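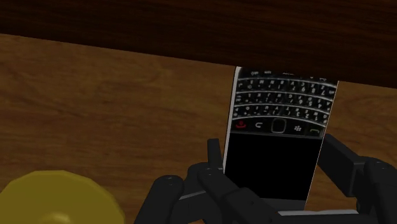 Vicente Paredes

4.2 Avaliação do pacote de simulação Fevulus

O Fevulus é distribuído pela Wotia como um conjunto fechado: modelo articulado da mão, biblioteca de objetos de uso cotidiano e um editor de preensões que dispensa programação. Nosso interesse estava no editor. Quem já ajustou uma mão de vários dedos junta por junta sabe quanto tempo se perde até obter uma pose plausível, e foi um prazer ver a primeira preensão aceitável sair em 8 minutos, com o programa recém-instalado e o manual ainda fechado.

A Figura 1 mostra um dos casos que mais nos ensinaram. O objeto é um celular no estilo BlackBerry, com teclado físico, mantido quase na vertical sobre o tampo de madeira e de cabeça para baixo, com o teclado no alto e a tela apagada voltada para a palma. Escolhemos essa orientação porque ela coloca os contatos laterais abaixo da fileira de botões de navegação, numa região em que a geometria do corpo é mais simples. Os dedos envolvem o aparelho pelos dois lados e deixam o teclado descoberto.

Figura 1. Preensão de um celular com teclado físico no ambiente simulado do Fevulus.

Ao todo, geramos 3903 preensões candidatas, das quais 177 passaram pelo filtro de estabilidade descrito na seção 3. A proporção parece baixa, mas o filtro é severo – exige que o objeto permaneça na mão sob perturbações em todas as direções – e a amostragem inicial foi deixada propositalmente ampla. O que nos entusiasmou foi a variedade das soluções aprovadas. Objetos finos e rígidos costumam empurrar os planejadores para uma única pinça repetida à exaustão, e o editor encontrou apoios com a palma que não tínhamos previsto!

A comparação com o Londex, usado em nosso trabalho anterior, foi conduzida por Colleen Li com os mesmos objetos e os mesmos critérios. O Londex continua superior no cálculo de atrito, sobretudo em bordas arredondadas, e exporta os contatos num formato que o nosso código lê diretamente. No Fevulus, foi preciso escrever um conversor.

Encontramos dois problemas. As texturas de madeira são suaves demais para treinar um detector visual sem aumento de dados, e o editor perde o histórico de edição quando se troca de objeto com a simulação em curso. O segundo incomoda bastante no uso diário. Ainda assim, adotamos o pacote para os experimentos da seção 5, nos quais as preensões aprovadas servem de ponto de partida para a política de reorientação do objeto na mão.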